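Kanaan cuts packing materials for boots and asks customers to check the claim

FOR IMMEDIATE RELEASE, May

Kanaan, the mail-order footwear seller, has changed the way it packs boots. The company is aware that most announcements about packaging promise a great deal and are forgotten by the summer. It would prefer this one to be judged on what arrives at the door.

From this month, boots sent from the Kanaan packing room will travel in one plain cardboard box, closed with paper-backed or brown packing tape. The printed sleeve and the ribbon have gone. So has the card thanking the customer for "joining the journey", which Kanaan's own staff had been asking to drop for two years.

"I have sat through a lot of meetings where a thinner box was described as a revolution," said Samira Hamdan, head of dispatch at Kanaan. "It's a box. It has to be the right size and it has to stay shut. If we manage both we will be doing better than we did last winter."

The change followed a trial of 15 working days at the existing packing table. No new furniture was bought. An outside adviser had proposed a purpose-built packing station with drawers and a lamp, and the company turned it down after packers said they would only pile tape on top of it.
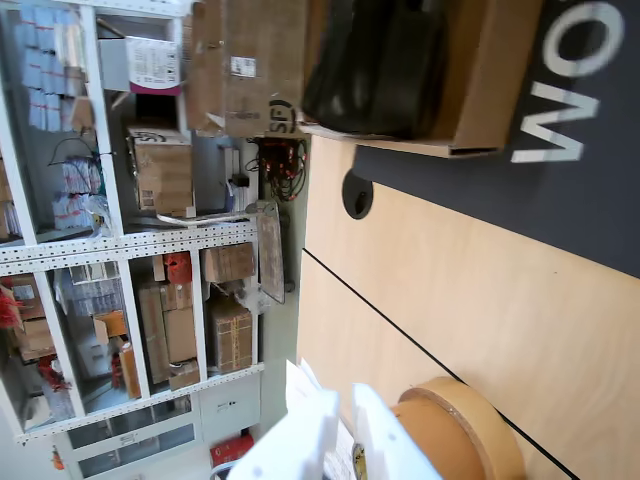

Brown packing tape on the packing table, with stock shelving alongside.

Kanaan makes no large claims for the results. Packers on the trial took about 6 minutes over each order, including the paperwork, and that was hardly quicker than before. The saving is in what is bought in and thrown away, and the company will not put a percentage on it until a full season's orders have gone out. Figures from a short trial in a quiet month, it says, are worth very little.

Nor has the company repainted, rebranded or "reimagined" the room. The tabletop stays as it is.

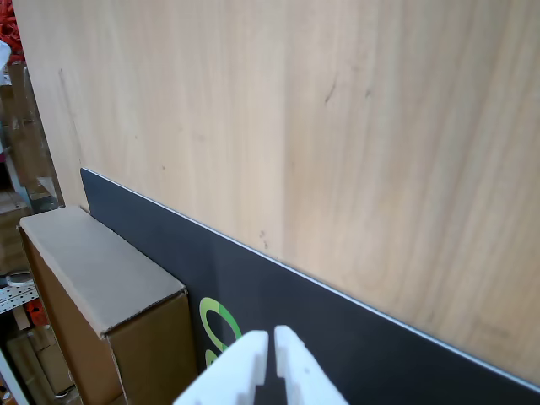
Rami Karam, who ran the trial, was asked to suggest improvements to the layout and came back with a short list: keep the tape within reach, keep paper flat on the table, and stop using the packing surface as a place to leave things. "None of that needed a consultant," he said. "We'd had one anyway."

There is one point on which Kanaan remains unconvinced by its own plan. Boots are awkward. A heel can press into the side of a box, and glossy leather shows every rub. Suppliers of moulded inserts, among them Zisetti, say that only a shaped tray will prevent this. Kanaan tried the trays and found that they made the box bigger, which rather defeated the object. For now packers will lay each boot at an angle and check the toe and heel before closing the flaps. 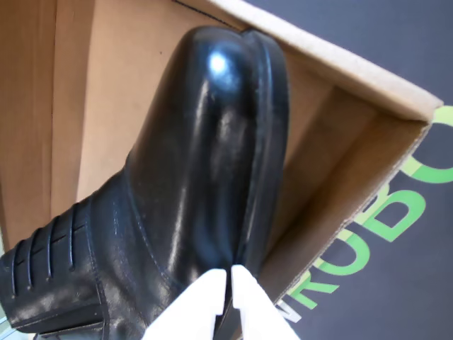
A black leather boot with a ridged heel, in an open cardboard box.

Customers who receive scuffed boots may return them free of charge, and Kanaan will publish the number of such returns, whether or not it is flattering. "If it goes up, the plan was wrong and we'll say so," said Hamdan.

The new packing applies to boots only. Shoes and sandals will follow if the returns allow it — and no date has been set.

Press contact: Mathias Hauser, Kanaan press office | © Kanaan. All rights reserved | Back to top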